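Chapter 4
Reading the Religious Press

Church newspapers began as a way to carry news between congregations that rarely met. A pastor in Clekmont might wait weeks to hear that a church in Derkach had called a new minister. By the time the Jomero Messenger printed its first issue, its list held 453 subscribers, most of them farm families who passed each copy to a neighbor.
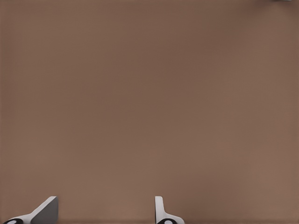 Figure 4.1 A plain brown surface, computer rendering.

The early Messenger had four kinds of content: association reports, obituaries, letters and a sermon. The editor wrote very little under his own name. Readers wanted to know who had been baptized, which roofs needed repair and when the next revival would start. Opinion came in through the letters, and some of those ran for a full page.

Growth changed the paper. Circulation reached 1,021 and later 3,088, and the association at Clornell agreed to pay part of the printing bill. With that money came a question this chapter returns to several times: can a paper report fairly on the body that pays for it?

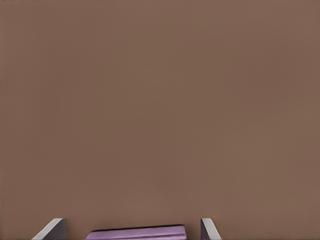 The association said that it could, and put the rule in writing. The editor would choose the stories, and the board would see them when everyone else did. The rule held for most of the next 50 issues. It was tested in January, when two churches left the association and both asked for space to explain why.

Section 4.1 looks at how the Messenger handled that request. Section 4.2 compares its coverage with the minutes of the Clornell meeting, which are reprinted at the end of the chapter.

Key terms: association, denominational press, editorial independence, minutes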